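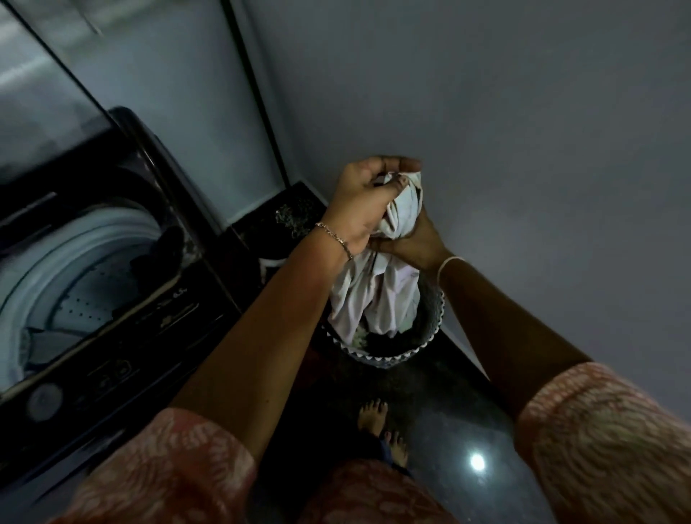

Wallcombe Home & Garden Boards > Around the House > Laundry and Cleaning

Thread: Whites going gray, is it the water or is it me?

mapleporch
Posted Tuesday, November 30, 2021

Hi all, longtime reader and very occasional poster. I'm hoping some of you patient people can help me sort out my whites before I give up and dye everything navy blue.

We moved out to the Sundlow side of town in February, and ever since then my white things have been sliding toward the color of old dishwater. Pillowcases, undershirts, the good kitchen towels my sister gave us (I could cry over those). They come out smelling fine and they feel clean enough, maybe a little stiff, but hold one up next to a brand new one and the difference is awful. At the old house I used the same detergent and the same top loader, which came with us on the truck, and I never had this trouble.

I wash on warm, one capful of the regular liquid, and fabric softener in everything because my mother did it and her mother did it. Whites get their own load when I have enough of them. When I don't, well, they go in with the light grays and the beiges and I hope for the best.

What am I doing wrong? Be gentle with me!

bluebonnet_sal
Oh honey, welcome to Sundlow. It's the water. We're on the same side and I went through this exact thing when we came out here. The water is hard as nails and the minerals grab hold of the detergent before it ever gets to your clothes, and then the whole mess settles right back into the fabric. The stiffness is your clue. Pick up a packet of test strips at the hardware store, they cost next to nothing, and see what you've got. I would bet you a pie it comes back over 200.

gristmill
I'm going to disagree a little with Sal, who I know means well. Hard water makes it worse, sure, but I have lived on that side of town for 14 years and my undershirts are white. The first thing I'd drop is the softener. It leaves a coating behind, and every bit of soil in the wash sticks to that coating, and then you put another layer on top of it. Towels especially. Quit it for a month and see.

The other thing is washing them with the beiges. I say this with affection, but "hope for the best" is how you get gray.

mapleporch
Ha, I deserved that. I had no idea about the softener. Won't everything come out like cardboard without it, though? My husband already complains about the towels.

gristmill
First couple of loads, maybe. Shake everything out hard before it goes in the dryer and don't cook it. A good snap of each towel does more than you'd think.

pennyandpine
Can I put in a word for plain old washing soda? My grandmother kept a coffee can of it on the shelf over the tub, and her sheets were a marvel, people would remark on them from the road. I do half a cup with the detergent, hot water, and let it all sit for an hour with the lid up before I let it run. I've got the Erus top loader and it just waits for me as long as the lid's open. Some of the newer ones will drain on you if you leave them too long, so check your book.

dockside77
Respectfully, an hour isn't enough if she's got months of buildup in there. You want an overnight soak, oxygen bleach, hottest water the label allows. The powder, mind you, the liquid loses its strength sitting in the bottle. I use the Kragh powder, but the store brand has done me just as well. And please, please don't reach for chlorine bleach. I turned a whole set of pillowcases yellow that way, and yellow is a lot harder to live with than gray.

bluebonnet_sal
I've used chlorine bleach on my cottons all my life and they're fine, dockside. A little bit, well diluted, once in a while. I think people are scared of it now.

dockside77
If your water has iron in it, that's what turns things yellow. Mine does. Yours might not, so we may both be right. But she doesn't know yet which she's got, so I'd still tell her to wait for the test.

bluebonnet_sal
Well, that's fair enough. Test first.

pennyandpine
One more thought and then I'll hush. Are you stuffing the machine? I used to pack mine right up to the rim to save on water, and nothing could turn over in there. Smaller loads really did make a difference for me, even though it felt wasteful at first.

mapleporch
Penny, I'm afraid I do stuff it. I put it off and put it off and then it's a mountain.

All right, I went out and got the strips this afternoon and the packet says anything over 7 grains is hard. I'm at 14! So Sal is keeping her pie. I'm going to skip the softener, do the overnight soak with the oxygen powder on the towels first, and keep the beiges to themselves. If that goes well the pillowcases are next.

gristmill
Sounds like a plan. Use a bit more detergent than the capful too, at 14 grains. People get told to use less and less, and that's good advice for soft water and lousy advice for yours.

slowcooker_gal
Jumping in with the opposite problem, sort of. We're on the other side of Wallcombe with soft water, and I can't get the suds out of anything. Should I start my own thread or can I ask it in here?

bluebonnet_sal
Start your own, sweetie, so folks can find it later, and I'll come over and pester you there. Put what machine you have and how much soap you're using.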